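Airport security in Jinport has nine lanes and I have now stood in most of them. I fly out of there up to 18 times a year, nearly always on the Thursday evening flight to Skirdale, and I've picked up a few habits.

The left-hand lanes move faster. Most people come up the escalator and drift right. The far left lane is a longer walk, and last week I was through it in eight minutes while the line by the coffee stand hadn't moved.

Wear shoes you can get off without bending down. Put your belt in your bag before you leave the house. I keep my keys in an inside pocket and don't touch them until I land. 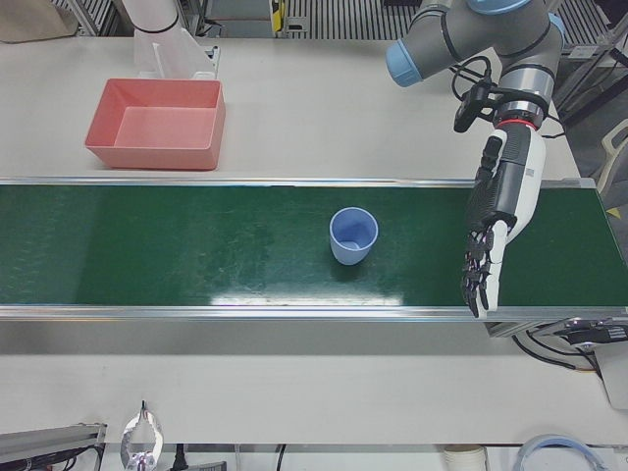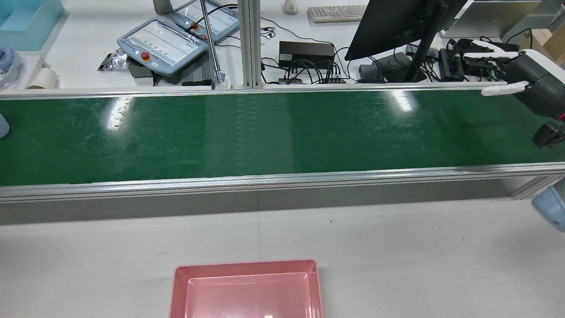
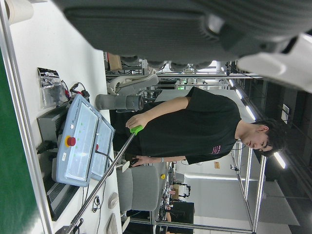 **Wagner Toledo**
Sales trainer and frequent flyer

The other thing is food. The sandwich place past Gate 8 closes at 7:30, whatever the sign says, and after that it's vending machines. I bring rice in a tub now. Nadine Geagea, who I used to share the route with, swore by boiled eggs, and I sat next to her often enough to have a view on that.

If your flight is delayed more than 90 minutes, go to the desk and ask for a meal voucher. They won't announce it. Mine was good for a soup and a bottle of water — not much, but the soup was fine.

I'm trying the morning flight in December. It means getting up at four, so I may be back on Thursdays by January.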